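Nogueira Laundry Room: Folding Week in Photos

Welcome to our small gallery. We are a shared laundry room on the ground floor of the Nogueira building, and every winter we wash and fold the clothes that neighbors give for the Flekilley clothing table. This year we received 176 pieces, mostly T-shirts and children's sweaters. I want to show a little of the folding, which for me is the most pleasant part of the work.
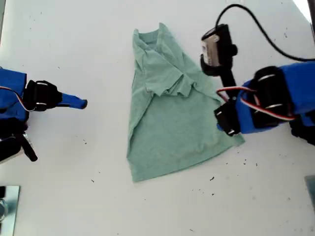 Flekilley, December 15, 2019

Mint-green T-shirt on the white table, folded only in part. The collar is at the top, and the fabric is still bunched across the middle. I like very much this soft, mottled color.

Shirts of this kind go in the pile for adults. Rosângela Godoy taught us to bring the sleeves over the body first and to smooth the cloth with the flat hand before the next fold. Thick sweaters we fold only one time, so they do not keep hard lines.

The clothing table is open for 3 days, from 7 in the morning. Please bring your own bag. For questions about sizes, ask for Rami Sayegh at the door.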